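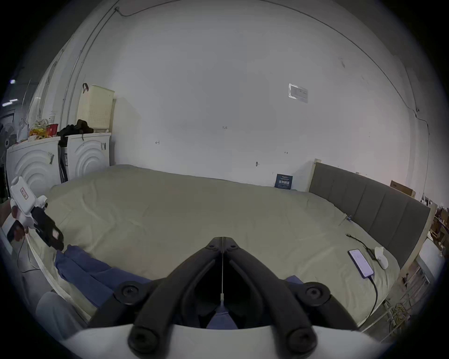 Most of what the Kornham robotics club does in its second term is fold cloth. Parents tend to hear "robotics" and picture battling machines, so read this page before you sign the form. Students work with hand-held grippers, one for each hand, and record themselves doing household chores until there's enough material to train something on. A typical station is a bed with a wrinkled khaki-green sheet, a folded blue cloth on the near edge and a phone charging up by the headboard. If that sounds dull, it is for the first few weeks.

## Will my kid build a robot?

Probably not this year. Finn Stöcker runs a build group for older students and it has a waiting list. The recording group uses grippers that are already assembled. Students do swap worn parts and chase bad cables, and they get decent at it.

## Does the trained model work?

Sometimes. Last term's model folded a small towel in 11 of 100 tries, on the same bed and with the same towel it was trained on. We put that number on the poster. A couple of parents wanted us to leave it off.

## Why 600 recordings? Isn't that a lot?

It's the target for each team, and I'm not convinced it's the right one. Lihua Dong argues that a smaller set done carefully would beat it, and the teams are testing her idea this term. Ask again in June.

## Do they learn to code?

Some. There's Python for sorting and trimming recordings, and the training script is mostly handed to them. Anyone who tells you a student comes out of this as a machine learning engineer is selling a summer camp.

## What about the Fornine competition?

We enter 2 teams. Judging is heavy on the slide deck, which I've complained about in writing. Fathima Pathirana coaches the presentations, so send deck questions to her. We have never placed.

## Can students record at home?

Yes, with a signed form. Check what's within view first: mail, family photos, screens, other people. Recordings with a readable address or a face in them get deleted, and the team has to make up the difference.

## Is it worth the fee?

It depends on the kid. The patient ones who like finding out why something failed usually stay. If yours wants quick results, try Ginevra Caputo's line-follower class first. You can switch groups up to the second meeting, and after that the fee isn't refunded.

*Valdemar Toft*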